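Brivell Bench Cell – Setup and Care Guide
Section 4: Fitting and checking the finger set

4.1 Before you start

This section covers the blue printed finger set supplied with the Plalto two-finger gripper. Use it when you first set up the cell, and again each time a finger is replaced. Fingers are supplied and fitted in pairs. Do not mix an old finger with a new one, even if the old one looks fine.

You will need:
2.5 mm hex key
Soft brush
Lint-free cloth
Steel rule
The spare screws from the Ostex parts bag

CAUTION: Press the emergency stop and wait for the status light to go out before you put your hands near the gripper. The fingers can close without warning when power returns.

4.2 Removing the old fingers

1. Jog the arm to the Service position and open the gripper fully.
2. Press the emergency stop.
3. Support the left finger with one hand and take out its two screws.
4. Slide the finger straight off the carrier. Do not twist it – the locating pins bend easily.
5. Repeat for the right finger.
6. Brush any dust out of the carrier slots.

Note: Throw away screws that have been removed more than once. The thread coating does not hold a second time.

4.3 Fitting the new fingers

1. Check each finger for cracks, mainly at the thin ribs between the cells. Reject the pair if either finger is cracked.
2. Hold the finger with its cells facing the wrist camera and the dotted face inward.
3. Push it onto the pins until it sits flat against the carrier. There should be no gap at the base.
4. Start both screws by hand, then tighten them evenly until snug. Do not use a power driver.
5. Repeat for the other side.
6. Release the emergency stop and press Reset.

Note: Do not sand or oil the dotted faces. The texture is part of the grip surface. Clean it with a dry brush only.

4.4 Setting the opening

1. On the pendant, open Gripper, then Limits.
2. Press Home. The fingers close, touch lightly and open again.
3. Enter 900 for the open limit and press Save.
4. Run the open and close test for 8 cycles. Listen for clicking, which usually means a screw is not fully seated.

If the Kushnir controller shows error 14 during the test, the fingers met before the expected point. Remove both fingers, clean the carriers and fit them again.

4.5 Checking the camera view

Do this check with the gripper open and the arm above the white table. Both fingertips must be in view, one on each side, with bare table between them.

1. Open the live view on the pendant.
2. Compare the heights of the two tips. A small difference is normal.
3. Move any parts out of the space between the fingers. Items farther off to the side can stay where they are.
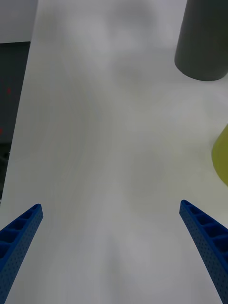 4. If one finger is missing from the view or sits much lower than the other, loosen the camera bracket, turn it a little and tighten it again. Do not bend the bracket.
5. Press Store View. The controller uses the stored view to warn you if a finger shifts later on.

Note: Repeat Store View after any change to the camera, the bracket or the room lighting.

4.6 Care

Brush the cells and the dotted faces at the end of each shift. Wipe the camera window with the dry cloth. Solvents soften the finger material and must not be used on it.

Replace the pair after 2000 hours of running, or sooner if a tip is chipped or a rib has split. Write the new hour count on the label inside the controller door, then clear the finger timer under Gripper, Service.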